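Chores. That's what everybody asks me about. Can it do the chores yet. Short answer no, longer answer sort of, on a good day, if you box the job in on three sides and keep your cat out.

Take markers. Putting pens and markers away, a kid's job. Ask Saodah Liew's kids in Ponville, they do it in 3 minutes and complain for 28.

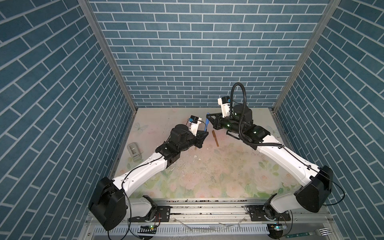

Two arms, a few pens, one gray holder.

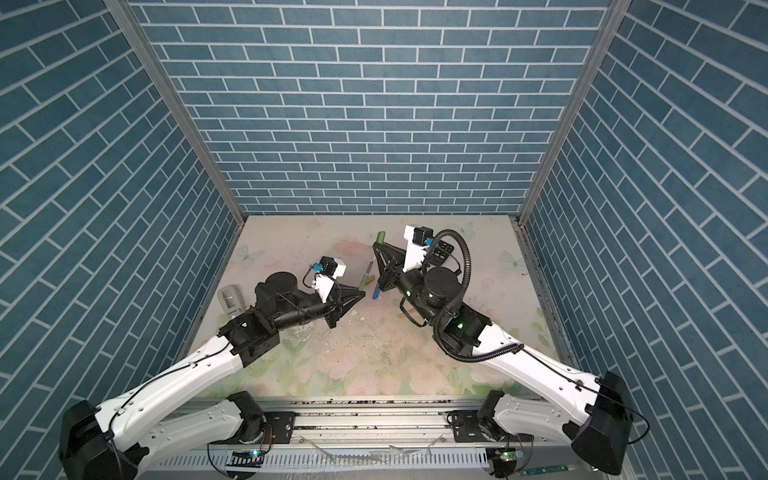 Now think about a real desk. Drawer stuck, cap missing, coffee on everything. Wouter Maes keeps telling me the shop floor is diferent, same part 200 times a shift, and fine, he has a point. A shop floor can be arranged around the machine. My kitchen can't. I'm not rearranging my kitchen.

And who wipes up the crumbs? Still me. I'd pay 300 a month for somthing that did crumbs, socks and the junk drawer without me standing over it. Would not pay it today. Ask again in January, I'll probaly say the same thing.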